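4.3 Recording your first soft-goods session

Now for the fun part! By this point the Rineo headset is paired, both hands have passed the finger check in 4.2, and you're ready to start gathering examples. Soft goods are a wonderful place to begin — cloth never sits the same way twice, and the Drolmont trainer loves variety.

Before you start
Set out 6 cloth items of different sizes and colours. Clear the floor for a full arm's reach on every side.

CAUTION: Keep your thumb near the stop button whenever the arms are live. Check that no cable loop can catch on a knee or foot when the arms come up.

1. Open the Drolmont recorder and choose New Session, then Soft Goods.
2. Pick a task card. "Two-hand hold" is the friendliest one for new operators.
3. Wait for the double beep, then bring both hands in from the sides at the same speed.
4. Close the fingers until the fabric starts to gather, and stop there.
5. Lift to head height and hold still for a slow breath.
6. Lower the item, open both hands and press Save.

Try to keep both wrists in the head camera's view for the whole lift.
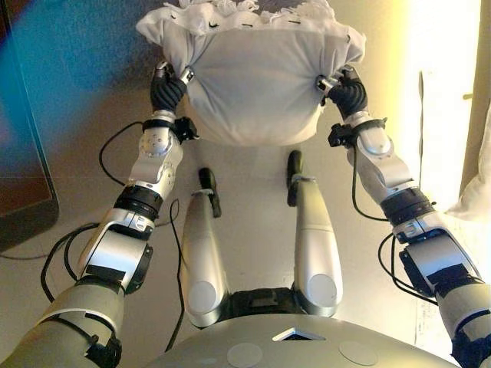
If you fumble a grip, keep going! A recovery is a terrific example in its own right, as long as you tag it Recovered before saving. Only press Discard if the recorder froze or someone walked through the work area.

NOTE: The left and right hands are logged separately. If one light on the recorder turns amber, reseat the connector at that wrist and repeat the take.

How many takes do you need?
The trainer will run on a small set, but it really starts to shine at more than 3,000. Our Girkberg site recorded 1,245 takes in April and kept 1,199 after review, so don't be discouraged if a few of yours get dropped.

Swap items often, change the lighting when you can, and trade operators partway through the day. Different people have different habits, and you want all of them in there.

When you're finished, park the arms and leave the Nilsuwan dock plugged in until the upload bar turns green. Reviewing and labelling your takes is covered in 4.4.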